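Folding at the Long Table: A Gallery for Doubters

Urness Laundry Notes, December 2024

I have read a lot of folding advice this year, and I believe very little of it. The Casside method promises to save you 90 minutes a week. The Tagle people sell a plastic board for forty dollars that does what the edge of a table does for free. Somebody at Flumden has printed a 40 page booklet on socks. I got through the first chapter and went back to pairing them on the couch.

My own view is that most clothes need a flat surface, decent light and a person who isn't in a hurry. Everything past that is decoration. The pictures on this page stick to ordinary stuff: T-shirts, underwear, the soft gray things everyone owns too many of. Click through or don't.

1. The pile

Black T-shirt on the wood, small round white logo at the collar, next to a folded gray garment with black boxer briefs bunched on top. The red-orange trim on the waistband is the only loud color in the load. Folding guides never seem to start with a load this plain. They start with linen. 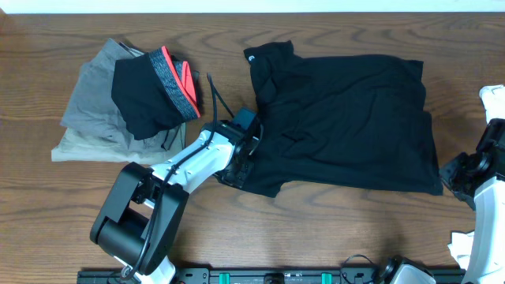 2. The T-shirt

Every method claims to have solved the T-shirt. Casside wants thirds, then thirds again, then a roll. I tried it in July with a whole drawer and had a whole drawer of little logs that came undone whenever I reached for the one at the back. Halves are fine. Get the body flat first and hold it by the edges, because pulling on the middle only moves the wrinkles somewhere else.

Black cloth spread wide and held at an upper corner and a lower one, with the stack waiting off to the left.

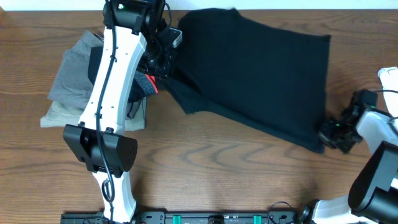 Does it matter which way the shirt faces when you fold it?

Only if you care what shows in the drawer. Face down, with the sides brought in toward the back, leaves the front of the shirt on the outside, so you can tell one from another. Face up hides it. The shirt will be the same size either way, whatever the booklet says.

3. The gray stuff

I own a lot of gray knits and none of them fold well. They slump. You square up a corner, turn to pick up the next thing, and the corner has gone round again. The Tagle board is supposed to fix this, and for as long as the board is inside the garment, I suppose it does. Then you take the board out.

Soft folds, a faint rib, one deep dark crease running under the biggest bulge. I have seen magazine closets where knits like this stand up in a row like library books, and I would like to know what is holding them up. My money is on cardboard.

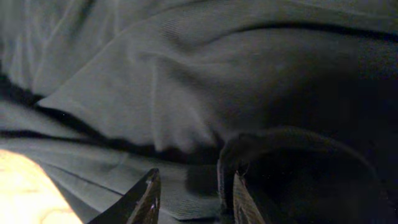 The other trick that gets passed around is to fold knits straight out of the dryer while they still have some warmth in them. I've given that one a fair chance. A warm sweatshirt is nicer to handle on a cold morning, I'll grant it that much, but by the time it has spent a night under four others it looks the same as the ones I left in the basket until Thursday. If you have shelf space, lay them flat in a short stack and leave them alone. If you don't, use a hook.

Towels are on the next page. I have complaints about those too.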